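Marble vanity top, hotel style - worth it or regret it?
Besdale Home Forum > Bathrooms > Worktops and basins
Page 1 of 1

sarkside_shobha
Posted 2018-06-29
Right, need opinions quick, fitter wants an answer by Monday. We're redoing the main bathroom and I have my heart set on beige marble round the basin. Husband (Ravindran) says it'll be wrecked inside a year and we should get quartz. Quote for the marble, templated, cut and fitted is 4000 which made me feel a bit ill. Quartz is less but not loads less.

This is the sort of look I'm after. Square tap, dark frame on the mirror, not too much grey in the stone.

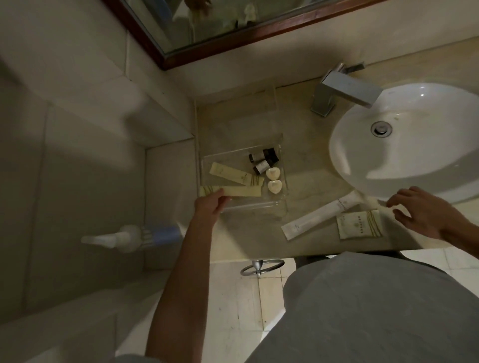
Hard water here, really hard, kettle furs up in no time. Two teenagers, one with hair dye. So - who's got marble, how long have you had it, would you do it again? And does the sealing thing matter or is it just the shop flogging me a bottle?

R_Amin
For the record I did not say a year. I said two.

ngubane_n
Had ours since we moved in, love it, would do it again tomorrow. It's got marks. I don't mind marks. Sealing matters a lot, do it before anybody uses the basin, then again when a drop of water stops sitting up and starts to sink in. Hair dye though, hmm. Make her do it in the bath.

Pavithra Kotian
Quartz. Every time. We had marble in the old flat and I spent my life following people about with a cloth. Toothpaste, fine. Perfume, ring. Lemon face stuff, ring. And you can't wipe a ring off, its not a stain, the acid has eaten the polish. Everyone on here says "seal it" and sealing does nothing for that.

ngubane_n
Pavithra is right about etching, sealer only slows down stains. But you can have it honed instead of polished and then the rings hardly show. Ours is honed. Shobha did they quote you polished?

sarkside_shobha
Polished I think. Will ask. Didn't know there was a choice!!

narayanan_rod
Fitted tops for 20 years, mostly quartz and granite, some marble. Few things.

Don't let anyone near it with limescale spray. Vinegar neither. That's what kills marble in hard water areas, not the water. People see scale round the tap, reach for the spray, dull patch for ever.

Do the scale on the tap with a damp cloth wrapped round, plain water, leave it, rub. Boring but it works if you do it every few days. Let it build up and you're stuck.

Get the fitter to run a decent bead of silicone behind the tap, that's where water sits. And ask which silicone, the wrong sort bleeds into the stone and leaves a dark line. Needs to be the neutral cure one for natural stone.

Ask to see the actual slab. Not a sample. The sample is always the nice bit.

Pavithra Kotian
"Every few days". See, this is what I mean.

ngubane_n
Takes me two minutes! Warm water, tiny drop of washing up liquid, rinse, then go over it with a dry cloth so it doesn't streak. Don't use a soaking cloth, you just push the water about. And a tray for the bottles, always, then if something leaks it leaks on the tray. I got a Trovberg one and it's fine.

Only other thing I'd say is go for an undermount basin if they'll do it. You can sweep everything straight in, no rim collecting muck. Costs more as they have to polish the cut edge.
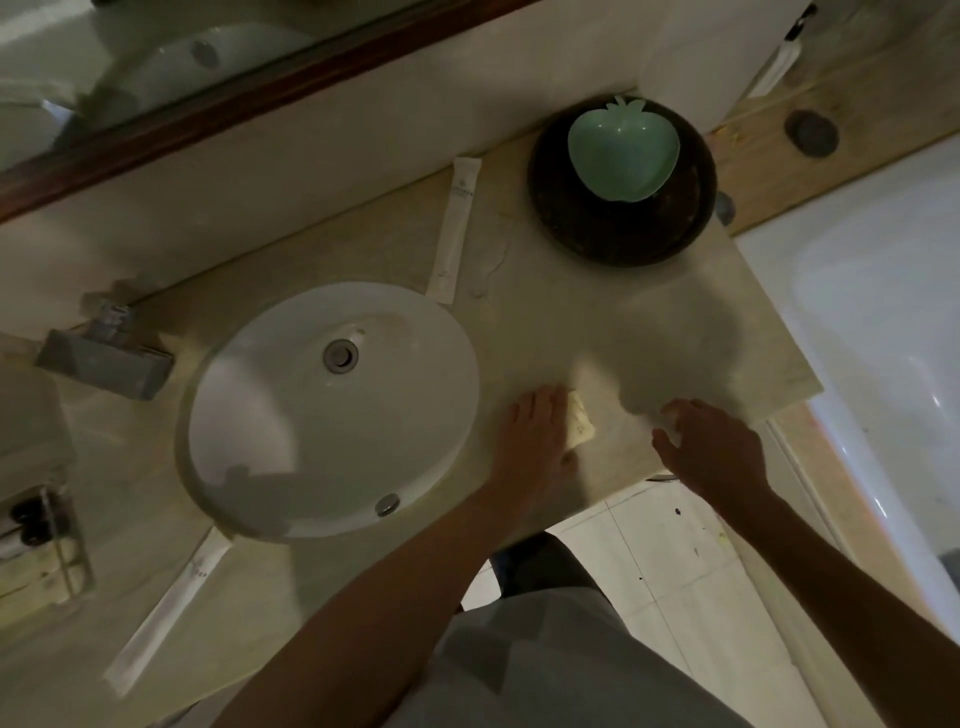
Pavithra reckons undermounts are no better, as the join underneath goes black and you need a toothbrush and a torch to get at it.

narayanan_rod
Only if it was sealed badly. Done right you shouldn't be touching it for years. I'd go undermount too, but check the clips as well as the glue, I've been called out to basins that dropped.

sarkside_shobha
Dropped??

narayanan_rod
Yep. Glue only, no clips, 4 of them off the same builder on one estate. Ask the question.

R_Amin
Enjoying this thread. Does anyone have a view on quartz that looks like marble, becuase I've seen some in the Oyelaran showroom and I couldn't tell.

Pavithra Kotian
I have that! Not from there but same idea. Two years, hair dye, nail varnish, the lot, not a mark. Don't put hot tongs on it, that's all. From the door you'd never know.

ngubane_n
From the door no. Up close you can, the pattern looks printed to me. Sorry Pavithra.

Pavithra Kotian
How often are you up close to a worktop

ngubane_n
Every day, I wash my face

sarkside_shobha
OK. Rang the fitter. Quote is for polished, honed is the same price. He says undermount is extra but hasn't said what, and he went a bit quiet when I asked about clips. Going to look at slabs tomorrow and dragging R along. He wants to go to Oyelaran on the way back so I suppose we're doing that as well.

narayanan_rod
Take a lemon. Ask for an offcut and squeeze it on, leave it ten minutes. Then decide.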